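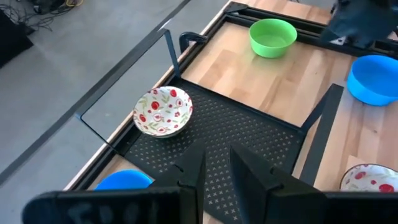 Clearing out the kitchen before a move

Last updated: 2018-01-03

Print this page | E-mail this page

I moved in October, from a house with a pantry to an apartment with four cupboards and a drawer that sticks. I had lived in the old place long enough that I no longer knew what was in the kitchen. I knew where the things I used were. Everything behind them was a mystery.

I started with the food, which was a mistake. Food is easy to pack and easy to eat, and I should have left it for the last week. By the second day all the rice was sealed in a box and I was buying more rice. If I did it again I would start with the high shelves, where the fish kettle and the fondue forks live.

The dishes took longest. I had two full sets and parts of several others. One set was from Golteo, plain gray, bought when I started working and replaced plate by plate as they broke. The other came from my aunt and had been used for two holidays. I kept the gray one. My cousin took the other and seemed pleased with it.

Serving pieces were harder to decide on. A plate is a plate, but a bowl with flowers on it tends to come with a story, and I am bad at giving away stories. I settled on six pieces and let the rest go. I did not miss my limit by much. There are seven.

For packing I used newspaper at first and then switched to dish towels, as I had to move those anyway. Bowls went in on their sides with a towel between each one. I had read that plates should stand on edge too, and I packed them that way. One gray plate broke. It was in the box I carried myself, so I can't blame the movers.

The movers were a small outfit called Lotetti. They charged me $989, including the stairs, and they were done by early afternoon. I had a quote from Wovell that was lower, but it did not include the stairs, and when I called to ask, the price went up past the other one. Ask about stairs. Also ask about parking - my new street needs a permit for a truck, and I found that out two days before.

What was left over I took to the thrift store on Benítez Street. They accept kitchen things in the morning only, at the back door, and they won't take knives or anything with a frayed cord. I made three trips. On the last one I bought a colander for 40 cents, having packed mine somewhere I still haven't found.

The new kitchen is small but I like it more than I expected to. I can reach almost everything from the stove. There is no room for a second anything, so when I want a new pan an old one has to go. I do miss the pantry when I come home with groceries. The onions live in the hall closet now, next to the vacuum.

Next I have to do something about the drawer. I have tried candle wax on the runners and it helped for a week. The landlord says he will look at it.

Get new posts by e-mail. Enter your address to subscribe to the newsletter. You can unsubscribe at any time.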